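10/26/23

Hi Dagný, and everybody else at the Granden fund who reads these,

Second report on the Warnell cemetery grant, and it's a happier one than the first! We've now reset 37 of the leaning headstones in the old section, and the ones along the creek side (the row I kept fretting about in my last report) went back up with less fuss than I expected. Vinbridge sent the same crew both times, so I didn't have to explain the drainage all over again. 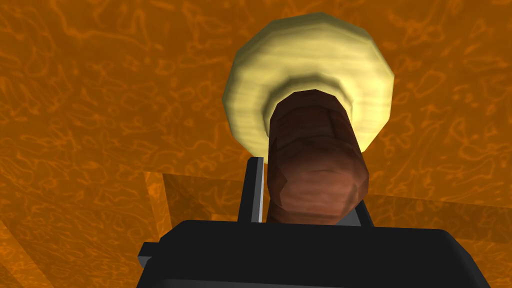

The burial records are coming along more slowly. I've typed up the first 16 pages of the old plot ledger, and wow, the handwriting. There's one clerk who made every seven look like a one, so I've been checking plot numbers against the stones themselves and against the church copies. Two families have already written to us with corrections, both very kindly, and one sent a funeral program that settled a spelling we'd had wrong on the map.

## Money

We're inside the budget for stone work. The setting compound went up in price, but we bought less gravel than planned, so it evens out. The Brynjólfsdóttir bequest is paying for the new bench by the gate and I've kept that on its own sheet, as you asked.
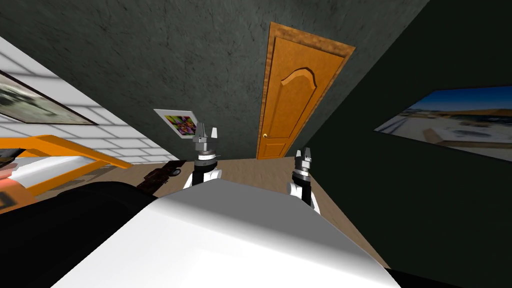 **Will families be charged for having a stone reset?**

The grant covers the full cost in the old section, so families there pay nothing. In the newer section the plot holder is still responsible, same as it says in the cemetery rules.

I've had that one on the phone a lot, so I'm putting the same wording on the notice board.

## Still to do

- Finish the last row by the east wall before the ground freezes. The crew needs 2 more days up there.
- Mail the 30 letters to plot holders whose addresses we've managed to track down. They're written, I just need stamps and an afternoon. 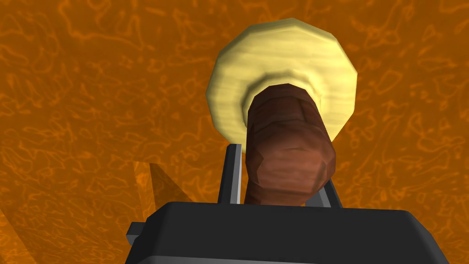

- Get a second price for cleaning the marble markers. The first one made me sit down.
- Send you the corrected plot map, with the creek row renumbered.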